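About Fanness

Fanness is a home robotics workshop. We set up and test two-armed robots on ordinary household jobs: moving chairs, opening fridges, picking things up off the floor and putting them where they belong. We started in January, in two rooms leased from De Bruijn, and moved to our present building at Rarnmont once the rooms got too small for the work.

What we do

Most of our time goes to a single program called Trusia. An operator guides the robot through a task by hand, the run is recorded, and the recordings are used to train the software that later attempts the same task unassisted. As of our last update we had 2439 recorded runs that passed checking. Runs that don't pass are kept separately and labelled with the fault.

We work with real furniture and real appliances. Folding chairs are harder than they look, as the legs shift when the seat is pushed and the arm has to follow. Fridge doors vary a good deal in how hard the seal pulls. Tile floors, glare from a doorway and cords underfoot are all part of the conditions we want the robots to cope with, so we don't tidy them out of the way before a session.

Visiting us

Our open day was held on Aug 17, 2025, and 136 people came through. Visitors were taken in small groups, watched an operator run a task from start to finish, and could then try the controls themselves with a staff member beside them. The chair task was the most popular. We ran it 46 times over the day and kept the recordings, including the ones made by children, who were generally quicker to get the hang of the wrist movement than their parents.
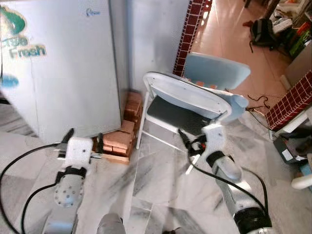 Questions on the day were mostly about safety and cost. The arms are limited to a slow speed whenever visitors are present, and there is a stop button at each operator station. We don't sell robots and can't quote a price for one. Our income comes from contract testing and from licensing the recordings.

School and community groups can book a demonstration at any time of year. A visit takes 2 hours, including a short talk and time at the controls. Closed-toe shoes are required. There is parking behind the building and a ramp at the side entrance, and the washroom on the ground floor is accessible.

To arrange a visit, use the booking form on the contact page and tell us the size of your group and the ages of any children.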